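Chemical Peels at Drelton Skin Clinic: Frequently Asked Questions

Answers to the questions patients put to us before booking a superficial or medium-depth peel. The information applies to treatments at our Drelton and Brallano rooms. It does not replace the consultation, and the instructions on your own aftercare sheet take priority over anything on this page.

What is a chemical peel?

A chemical peel is a controlled application of acid to the skin. The acid loosens the bonds between dead cells in the outer layer, and those cells are shed over the following days. Deeper peels also injure living tissue in a limited way, which prompts the skin to repair itself and lay down new collagen.

Which acids do you use?

Superficial peels use glycolic, lactic, mandelic or salicylic acid. Medium-depth peels use trichloroacetic acid, usually shortened to TCA. The choice depends on skin type, the concern being treated and how much time you can set aside for recovery. Salicylic acid dissolves in oil and is normally chosen for congested or acne-prone skin. Lactic and mandelic acids penetrate more slowly and are used on skin that reacts easily.

What is the difference between percentage and strength?

The percentage on the bottle is the concentration of acid in the solution. It does not tell you how strongly the product will act. That also depends on the pH, on whether the solution is buffered, on the number of layers and on contact time. A 30 percent glycolic solution at low pH is a much more active product than a 30 percent solution that has been partly neutralized. For this reason, percentages from different clinics or from home kits should not be compared directly.

What can a peel treat?

Suitable concerns include uneven tone, dull or rough texture, blackheads, mild acne, shallow acne marks, sun spots and fine lines. Melasma can be treated, but it often returns and needs long-term sun protection and topical care alongside any peel.

What can it not treat?

Peels do not lift loose skin, remove deep wrinkles or fill ice-pick scars. They do not shrink pores, although pores may look smaller once they are clear. Raised or changing moles, and any patch that bleeds or does not heal, must be seen by a doctor before cosmetic treatment of any kind.

Who should not have a peel?

We do not treat patients who:
are pregnant or breastfeeding (some lactic acid peels may be discussed at consultation)
have an active cold sore, open wound, sunburn or skin infection in the area
are taking oral isotretinoin or have recently finished a course
have a history of keloid scarring, for medium-depth peels
are allergic to aspirin, for salicylic acid peels
have had radiation therapy to the area, unless cleared by their physician

Tell us about every medication you take, including supplements and anything bought without a prescription.

Can darker skin be peeled safely?

Yes, with the right acid and preparation. The main risk is post-inflammatory hyperpigmentation, where irritation leaves the skin darker than before. We start with a low-strength mandelic or lactic peel and increase only if the skin has settled fully. A pigment-suppressing cream may be prescribed beforehand. TCA is not used on the darkest skin types at either location.

Do I need a patch test?

Every new patient has one. A small amount of the solution is applied behind the ear or under the jaw and the area is checked again before treatment. A repeat test is needed if you change to a different acid, start a new medication or have not attended for a long period.

How should I prepare?

Stop retinoids, scrubs and exfoliating acids 3 days before a superficial peel. For medium-depth peels, follow the written schedule given at consultation. Do not wax, thread or use hair removal cream on the area during the same period. Avoid tanning, including tanning beds and self-tanner. If you are prone to cold sores, ask about antiviral tablets, which must be started before the appointment. Arrive without makeup if possible. Men should not shave on the day of treatment.

What happens during the appointment?

The skin is cleaned and then wiped with a degreasing solution so that the acid penetrates evenly. Petroleum jelly is placed at the corners of the eyes, nostrils and mouth. The acid is applied with gauze or a brush in a set order, beginning with the forehead. Contact time is measured with a timer, and the practitioner watches for redness and frosting throughout. Glycolic peels are neutralized. Salicylic and TCA peels are self-limiting and are not neutralized in the same way, but the skin is cooled afterward.
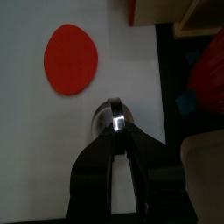
Orange-red oval on a white work surface.

What is frosting?

Frosting is a white or gray-white change in color caused by proteins in the skin coagulating. It is expected with TCA and is used to judge depth. A light, patchy frost indicates a superficial effect, while an even white coat with redness showing through indicates a deeper one. Salicylic acid can leave a white residue that looks similar but is only dried acid crystals, and it wipes off.

Does it hurt?

Superficial peels produce tingling, itching or mild stinging that fades within minutes. Medium-depth peels burn more noticeably, and a handheld fan is used for comfort. Tell the practitioner at once if one area feels much hotter than the rest. Local anesthetic is not normally needed.

How long is the recovery?

After a superficial peel, expect mild redness and tightness, with light flaking that usually starts on day 2 or 3. Some patients do not flake visibly at all, and this does not mean the treatment has failed. After a medium-depth peel, the skin darkens, tightens and comes away in sheets over several days. Swelling is common around the eyes and is usually worst in the morning.

What should I do while my skin is peeling?

Wash with a plain, non-foaming cleanser and lukewarm water. Apply the moisturizer supplied as often as the skin feels tight. Do not pick, rub or pull at loose skin. Trim hanging edges with clean small scissors if they bother you. Avoid heavy exercise, saunas, swimming pools and hot showers on the face until flaking has finished.

When can I restart my normal products?

Makeup can be worn again once there is no raw or weeping skin. Restart retinoids and acids only when the surface is smooth and no longer stings on contact with plain moisturizer. Bring back one product at a time so that any reaction can be traced.

Which sunscreen should I use?

Use a broad-spectrum product with SPF 30 or higher, every day, and reapply it every 2 hours outdoors. Mineral filters such as zinc oxide tend to sting less on freshly treated skin. We stock the Prestik barrier range, but any product that meets the same requirements is acceptable. Patients who work outdoors are advised to avoid medium-depth peels from June until the end of summer.

How many treatments will I need?

Superficial peels are normally done as a course, with a gap between sessions that allows the skin to recover. Medium-depth peels are done singly and reviewed before any repeat. Results from a superficial course are gradual, and photographs taken under the same lighting are the most reliable way to judge them.

Can I combine a peel with other treatments?

Not on the same day as microneedling, laser or dermaplaning, unless this has been written into your plan. Botulinum toxin injections and peels should be booked separately. Fillers should be fully settled before the area is peeled.

What are the risks?

Possible side effects include prolonged redness, darkening or lightening of the skin, cold sore reactivation, infection, allergic reaction and, in rare cases, scarring. Risk rises with depth and with poor sun protection. Contact us the same day if you have blistering, yellow crusting, increasing pain, fever or spreading redness. For trouble breathing or swelling of the lips or tongue, call emergency services.

Are home peels the same thing?

No. Low-strength products sold for home use act on the outermost cells and can be useful for maintenance. High-strength acids sold online for self-application are a common cause of burns, and we advise against them at any price.

How much does it cost?

Prices depend on the acid, the area and the number of sessions, and are confirmed in writing after consultation. The most extensive course, covering face, neck and chest, costs $2,000. Cosmetic peels are generally not covered by health insurance. Payment plans are handled by Nguyen-Tran, and applications can be made at either reception desk.

What if I need to cancel?

Call or use the online booking page. If you have sunburn, a cold sore or a new rash, do not wait until you arrive. The appointment will be moved and the deposit carried over to the new date.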